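Nov 7, 2024

Spent most of the day on the handling rules again. Hsiu-ying Yip wants them down to one sheet before the Drorness people read them, and I have been putting that off because every rule I cut turns into an argument. The draft had 20 of them this morning. It has fewer now, though not as few as she would like.

The first one I kept is the plainest. One item in the tray per trial, nothing else inside the rim. We had it in the Istby version as "keep the work area clear" and people read that however they wanted. Some cleared the whole table, some cleared a hand's width around the item. The rim is a line everybody can see, so I wrote it that way and left the rest of the table for its own rule further down.

Second, the rule about where the item goes. I had written "center of tray" and Hsiu-ying crossed it out. She said nobody finds the center of a tray by eye and that a rule people can't follow gets ignored along with the ones next to it. Now it says near the middle, clear of the rim on all sides, and to note the placement on the sheet. I think she is right. I was annoyed for an hour anyway.

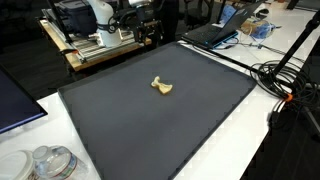
One small yellow item, dark tray, both times.

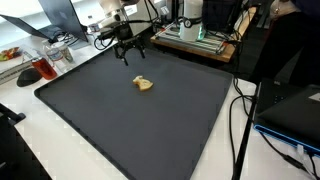
The table rule took the longest. My version banned everything outside the tray except the laptop. That would be fine at Mevivbridge, where they have a second bench. With us the cables have to go somewhere and so do the stands, and I don't want a rule that is broken the minute somebody plugs in. I rewrote it in two parts. Drinks and food that isn't being handled go on another table. Cables may cross the table but may not cross the tray or lie under it. Hsiu-ying asked whether a closed bottle counts as a drink. I said yes. She asked me to write that down too, so there is a half line about closed bottles in the standard now.

Then the stop rule. Nobody reaches over the rim while the arm has power to move, and the person at the stop says "clear" out loud before anyone does. Cabral's sheet allows a hand signal. I don't like hand signals when people are looking at a laptop, so I left it out, and I expect to hear about it.

There was also the matter of sleeves, lanyards and jewelry. Last year's text had a whole paragraph. I cut it to "nothing hanging loose within reach of the arm" and Hsiu-ying added "this includes yours" in pencil. I may keep that.

Went through the old log after lunch to see which rules had ever been cited. Out of 361 entries, more than 4 mention the item being moved by hand between tries without a note, and I stopped looking after that. That one goes in near the top. If you touch it, write it down. It doesn't have to be a good note.

Not settled: whether a crumb left behind ends the trial or gets wiped up between tries. I say wipe and record. Hsiu-ying says end it. We left 2 blank lines on the sheet and will ask Drorness what they do.

Walked home, feet cold. Need to buy printer paper and call the dentist back. Sheet goes out tomorrow if I don't start changing the order again.

3 comments
Share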